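Wirnell Blackout Drape, 61 inch drop

We've carried the Wirnell drape at Hikbridge since June and it has quickly become the one we reach for first! It's a thick, matte black cloth with a soft brushed face, and it swallows light beautifully. Hang it behind a stage, across a studio wall or over that awkward window in the spare room (the one with the street lamp right outside) and you get a deep, even black that doesn't shine back at you.

The weight is 435 grams per square meter, so it hangs straight on its own once the fold lines have dropped out. A steamer on low speeds that up. Grommets run along the top edge and there's a sewn pocket at the bottom for a chain or a length of pipe.

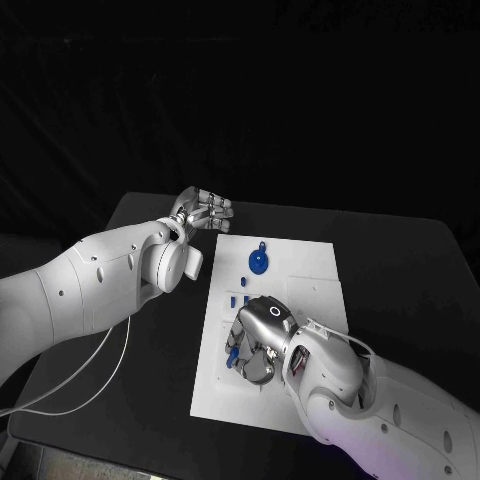 Black curtain behind a black tabletop.

Jeferson Pimentel in our sewing room hems every one with a double row of stitching, and he'll do custom widths too – just put your size in the order notes and allow 2 extra weeks.

Sold singly or as a pair. Ties are included, hooks are not. Cold wash, hang to dry, no bleach. Lint does show on fabric this dark, so keep a roller handy!

Item no. 497. Also comes in charcoal and a lovely deep plum.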